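Many hands, one bench: Kha Lưu on sorting returns at Gunawan
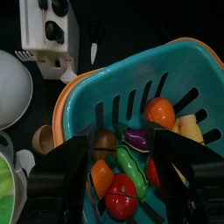
Does a gripper on the bench mean fewer people in the room?

At Gunawan the team is the same size as it was last October, and what has changed is how the day is split up.

Kha Lưu runs the returns room at Gunawan, which takes back play food and toy kitchen sets from nurseries, checks them and sends them out again. She has been there long enough to remember when it was all done by hand, standing up, with the radio on. The radio is still on. I had to ask her to turn it down.

"People think the hard bit is the lifting," she says. "It's the picking out! You get a basket of toy fruit and veg, all tumbled together, and every piece has to go back to the right set. Do that for a whole shift and your thumbs know about it."

The arm came from Ceretti and the software that tells it what it's looking at is from Akik. It went in on a trial with two people beside it, and for the first fortnight, Kha says, they mostly watched. "It would go for an aubergine and think about it, and go again. We were all leaning in, willing it on. Then it had a good Thursday and sorted 1,541 pieces, and I rang my sister."

She laughs at this, but she has the number written on the whiteboard, with a box drawn round it.

So what do people do now? Checking, mainly, and mending. The room used to send anything with a worn fastening straight to the scrap bin, as there wasn't time to look at it. Now three of the team have learned to refit the pieces, and one of them has started teaching the others (Kha would like this to come with more pay, and has said so upstairs). The two-person lifting rota has gone as well.

It hasn't all been smooth. One colleague disliked the pace of it and moved over to dispatch. Shiny pieces still cause trouble in the afternoon, when the sun gets round to that side of the building. And there was a long argument over who is allowed to press stop. "Anyone," says Kha. "That was my one condition. Anyone in the room, first day or tenth year, and you don't have to explain yourself till after."

I ask what she'd tell someone whose own workplace is about to try this. She thinks for a bit, picking at the label on her mug.

"Get the people who do the job in the room before the thing is bolted down. We moved the bench twice! The fitters had it facing the wall, very neat, and you couldn't see what it was doing. Now we can talk across it."

Next she wants to try it on the crockery from Zesell, all those little cups and lids, and she is already clearing a shelf.

Comments

dispatch_dora: We had something similar on our packing line and the stop button row went on for weeks. Wish we'd had Kha.

Martin P.: Good read. Did the people who learned the mending get the pay rise in the end?

Oldham Nan: My grandson's nursery could do with a room like this, half their play food is missing its other half.

Contact the editor | © Bench & Floor, 2018-07-21 | Back to top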